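Ninley Street Makers' Shed
Minutes of the October general meeting, held in the back room, 7:30 p.m. 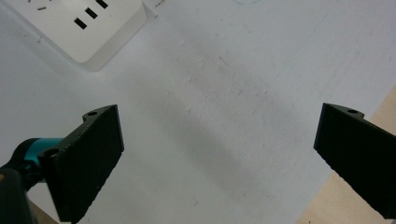
Gripper fingers over the white bench, power strip at upper left.

Present: 19 members, with Maxine Tawhiri in the chair. Apologies were received from the Rewi family, who are moving house and have our sympathy.

1. Previous minutes
Taken as read, after the spelling of Stumov was put right in two places. Accepted on a show of hands.

2. Main discussion: can a machine do the chores yet?
Maxine opened by saying she had been asked this by her mother, her dentist and the fellow who services her car, all in the one month, and thought it was high time we had a proper go at it as a group. She asked people to speak from what they had tried or seen with their own eyes, and to leave the videos off the internet at home for one evening, which got a bit of a laugh but was mostly honoured.

The Duka group spoke first. Duka is our two-finger gripper project, and for anyone who has missed the last few meetings, the aim has been to see how much of an ordinary bench tidy-up it can manage: picking up parts, putting them in the right tray, coiling a lead if we are feeling brave. They reported on a run of 48 pick-ups using small boxes and plastic bottles, of which all but two went well. Everyone was very pleased with that and there was some clapping. They then said, in fairness, that the same gripper had a miserable time with a tea towel, and could not get a washer off a flat bench at all. A person slides a washer to the edge with a fingertip and never gives it a thought, and the gripper has no good way of doing the same (yet!).

There was a long and friendly talk about crumbs and grit. Several members felt that wiping down a bench ought to be the easy job, being flat and white and right there in front of you. The Duka group's view was that wiping is easy and knowing what to wipe is hard. Scratches and old scuff marks look a good deal like dirt, shadows move about, and a power strip sitting on the bench has to be worked around with some care. It was generally agreed that nobody wants a damp cloth near the sockets, whoever or whatever is holding it.

The question of finger shape came up again. One member favours the ridged edge for grip, another would like to try a soft rubber pad, and both were encouraged to make a set and bring them along so we can compare them properly.

We then heard about the shop floor side from our members at Stumov, where a machine has been moving cartons from the packing table to the pallet since winter. It handles about 600 a shift and is, by their account, a lovely steady worker provided the cartons are square and arrive the same way up. When one comes through crushed or with its tape flapping, a person still has to step in, and that person can't wander far. They felt it had taken the worst of the lifting off people's backs and they would be sorry to lose it. It had not shortened the day as much as they were told it would.

On the home side, members spoke warmly of their robot vacuums, less warmly of what happens when one meets a sock, and there was strong feeling in favour of the dishwasher, which Maxine ruled was a machine doing a household chore and had every right to be included. Loading and unloading it remains our own labour for now, and the general mood was that this would be the case for some years.

No vote was taken. Maxine summed up the room as hopeful about tidy, repeated jobs and doubtful about laundry.

3. Next steps for Duka
(a) Repeat the pick-up run with cutlery and mugs, the chipped ones from the kitchen to be used first.
(b) Try the washer again with a thin mat underneath, as suggested from the floor.
(c) Keep a plain written record of every miss, including the embarrassing ones.

4. Other business
The heater in the back room is making its noise again and will be looked at before the next meeting. Whoever borrowed the good side cutters is kindly asked to return them to the drawer, no questions asked. Thanks were given for the lemon slice.

Meeting closed at 9:20 p.m. Tea followed.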